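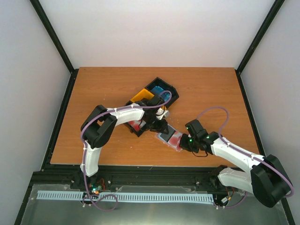 Wakenon bench, finger comparison, notebook entry
Jan 4, 2024

Purpose: decide which fingers stay on the two-arm cell for the thin packaging work. Candidates are the stock Elov fingers and the Nidelell cutout set. Arms, controller and cable routing unchanged from the previous entry.

Settings common to both sets:
Command rate 200 Hz, both arms
Closing speed 20 mm/s
Force limit 12 N
Approach height as stored, no per-item offsets

Elov fingers first. Tips are thick enough that on a flat packet they ride up on the edge instead of getting under it. Works if the other arm holds the far end down. Without that the packet slides along the wood until it meets something. Wood grain makes no difference that I can measure, the drag is the same along it and across it.

Nidelell fingers. The long wedge gets under an edge at a much lower approach angle. The cutouts save mass and let the tip give a little in contact, so the current trace has a softer knee. Downside is torsion. With a stiff load held off center the tips twist apart, and on clear film the contact patch is small enough that the film creeps through while the controller still reports a good grasp. Need a slip check that doesn't depend on jaw width alone.

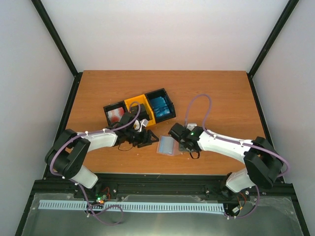 Jaw width is a poor signal for all of the film items anyway. Two layers of film and no film at all read the same to within the encoder noise. Motor current is better but lags. Tried filtering at the gripper board and at the host – host side is easier to change and costs one extra cycle, so I left it there.

Cable notes. The purple line on each arm keeps its high loop over the wrist. Shortening it pulled on the wrist at full roll and showed up as a bias in the torque estimate. Longer is ugly but the bias goes away. Put it back and re-zeroed both arms.

Wrist camera. The close view is good for telling leather from film, less good for judging where the film edge is. Reflections along a curled sleeve saturate and the depth drops out in the same spot. Lowering exposure fixes the highlight and loses the black finger tips against the shadow. Fixed camera doesn't have this problem but the forearms cover the box compartments in most poses. For now use the fixed view for the approach and switch to the wrist view for the last part of the close.

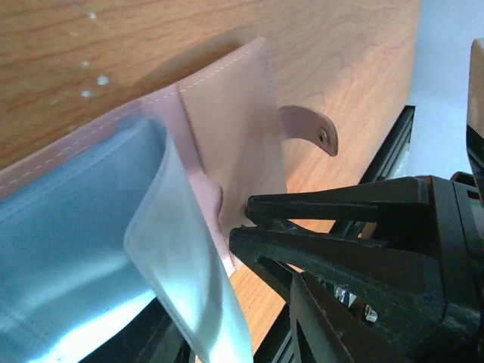

Wrist view, fingers open at the lower edge of the pink wallet, clear sleeve to the left.

Leather is the easy case. Either finger set holds it at half the force limit and the stitching gives the tracker something to lock on to. The sleeve is the hard one. If the upper finger catches the curl, the whole item rotates before the jaws close and the stored grasp pose is wrong from then on.

Controller: log 438 has a dropout on the right arm during a close. The Karagiannis driver recovered without a fault flag but held the last position command, so the jaws stopped short. Not reproduced since. Keep the log, and add the missed-packet counter to the recorded channels before the next run.

Open items:
Rubber pads for the Nidelell tips, thin as possible, check that the wedge still gets under an edge
Slip check from current plus wrist image
Wipe down the tabletop, pale specks keep showing up in the wrist view and the tracker picks them as features
Repeat the torsion test with a stiff item in both finger sets, same pose
Order spare Elov tips before February either way

Leaving the force limit at 12 N until the pads are in.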